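# Getting labels and glue off glass bottles

I save bottles for syrups, vinegar and cut flowers, and most of them arrive with a paper label stuck down hard. The method below works on nearly all paper labels and on most of the plastic ones. Plan on an evening if the glue is stubborn.

## What you need

- A deep sink or a bucket
- Washing soda (baking soda will do, but it's slower)
- Dish soap
- Cooking oil, any kind
- A plastic scraper or an old gift card
- A nylon scrub pad
- Rubber gloves

## Check the label first

Pick at a corner with your fingernail. If it lifts in one piece and feels stretchy, it's plastic, and soaking won't do much. Skip to the section on plastic labels. If the corner frays or tears, it's paper.

## Soaking paper labels

1. Rinse the bottle and take off the cap and any plastic ring around the neck.
2. Fill the sink with hot tap water. Don't use boiling water on cold glass — it can crack.
3. Stir in half a cup of washing soda and a squirt of dish soap.
4. Fill each bottle with the same water so it sinks, then lay it on its side.
5. Leave it for 30 minutes.

Some labels float off by themselves. If yours doesn't, push the scraper under one edge and work across. Go back in the water for another half hour if it starts tearing into strips. Wear the gloves, as washing soda dries out your skin.

Hường Mạch, who taught me this, leaves hers overnight. I've found that old wine labels need it and jam jars don't.

## Plastic labels

Heat softens the glue. Fill the bottle with hot water from the tap and let it stand for five minutes, then peel slowly from a corner, pulling back low against the glass. If it stops moving, empty the bottle and fill it again.

## Removing leftover glue

Dry the outside of the bottle. Rub oil over the sticky patch and leave it for 20 minutes. For thick glue, mix equal parts oil and baking soda into a paste and use that instead. Rub it off with the scrub pad, then wash the bottle in hot soapy water. You may have to do this twice.
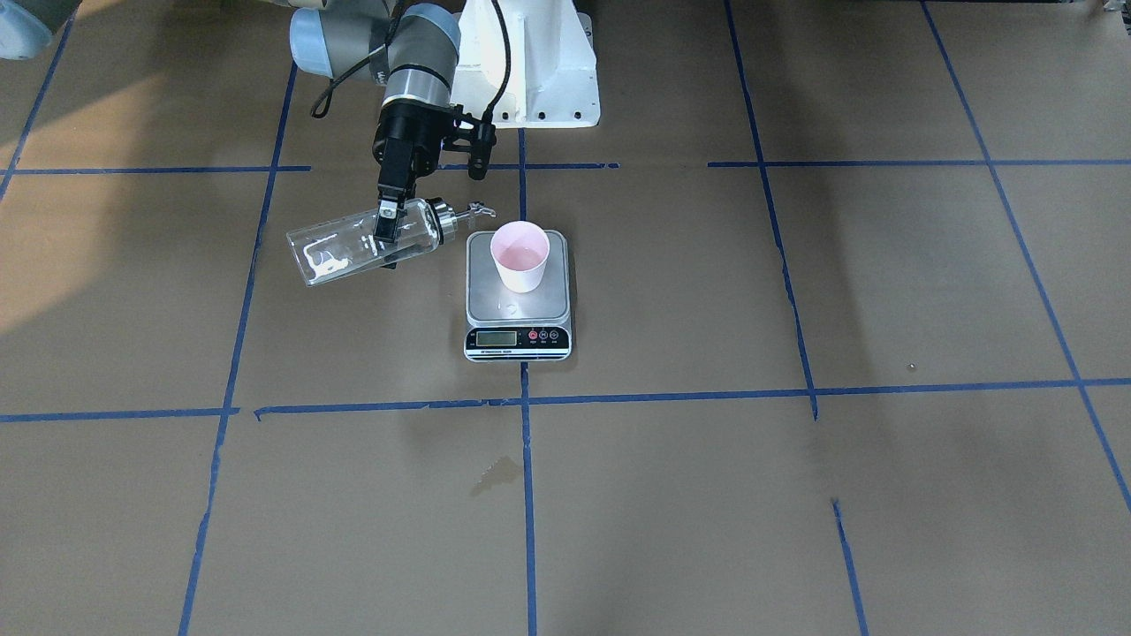

Rubbing alcohol takes off the last thin film. Put a little on a rag and wipe in one direction. Keep it away from painted or printed lettering, which it can dissolve, and don't use it near the stove.

## Rinsing and drying

Rinse the inside three times to clear out the washing soda. A bottle brush helps with narrow necks. Stand bottles upside down in a rack until the drops stop, then turn them upright so air can get in. My 700 ml bottles take a full day to dry inside, and I don't cap them before then.

If a white haze shows up once the glass is dry, it's usually hard water. Swirl a few spoonfuls of white vinegar inside, rinse, and dry again.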